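3. Study area and methods

3.1. Selection of the buildings

The study was made in Plenside, a town district in which many former workshops and storage buildings have been changed into offices, studios and small shops. In such buildings the ceiling of the ground floor is often high enough to add a second level, and the owners usually add it only over one part of the room. We call this part the mezzanine in the whole paper, also when the tenants use other names for it (gallery, loft, upper deck).

From the building register of the district we took all the permits in which a mezzanine was mentioned. This gave 96 addresses. After the first visit we kept 29 of them. The others were excluded for one of the following reasons: the mezzanine was closed with walls up to the ceiling, it was used only for storage, or the tenant did not wish to take part. The total floor area of the mezzanines that we kept is 1,916 square meters, and the smallest of them has space for only two desks.

We must remark that the register does not include mezzanines which were built before the permit rule came into force. For this reason our sample contains more recent constructions than the district as a whole, and the results in Section 4 should be read with this limit in mind.

3.2. Recording the edge zone

Earlier work on open upper floors has mostly considered the noise that goes up from the ground level. Our interest is in the edge zone, by which we mean the strip of floor that lies within one and a half meters of the railing. The edge zone is important for two reasons. It is the place from where people look down and speak with colleagues below, and it is also the place where furniture is easily put when the rest of the floor is full.

At each address we drew a plan of the mezzanine by hand and marked in it the line of the railing, the stairs, the desks and the shelves. The railing was classified as straight, broken or curved. A curved railing takes more care to draw, and we measured it from at least five points on the wall behind. Desks were recorded with their long side either parallel to the railing or not parallel. The floor covering was noted as wood, carpet, stone or other. Figure 3 shows a mezzanine with a curved railing and a wood floor.

The plans were drawn during working hours, and the tenants continued their usual activities. Visits took place between ten in the morning and four in the afternoon, as the light on many of the upper floors was too weak later in the day. All plans were then redrawn in the program Travimero by a second member of the group who had not visited the building. When the two drawings did not agree, the address was visited again.

Figure 3. Mezzanine with curved black metal railing, wood-plank floor and white desk.
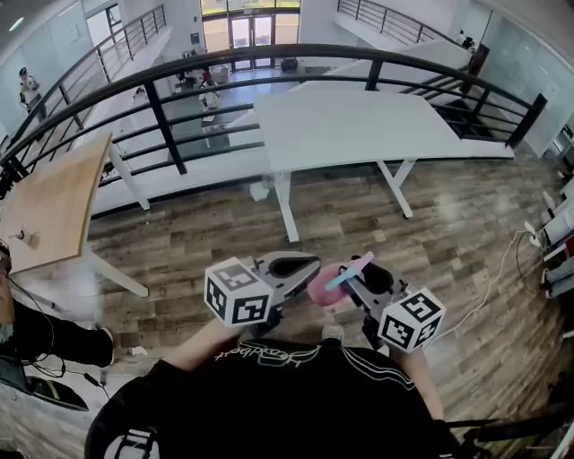 3.3. Questionnaire

After the plan was complete, we left a short questionnaire for the persons who work on the mezzanine. It had two pages and asked for the usual place of work, the number of hours spent there in a normal week, and how often the person stands at the railing to talk with somebody on the lower level. Three further questions were about comfort: noise, temperature and the feeling of being observed from below. They were answered on a scale from one to five.

The questions were tested in February with the staff of Merirum, a printing office outside the study district. Two questions were changed after the test. The word "privacy" was understood by several persons as protection of their data, and we replaced it with "being seen by others while working".

We received 644 completed questionnaires. This number is larger than the number of desks, because in many of the offices the places are shared between several persons. Sheets without an answer on the usual place of work were removed before the count.

3.4. Analysis

For each desk we calculated the shortest distance to the railing and compared it with the comfort answers of the persons who use it. The sheets carried a desk code and no name. We applied the Sugden index of openness, which relates the length of the open edge to the floor area. The index was developed for straight edges. For curved railings we used the length along the top rail, and for broken ones the sum of the single parts.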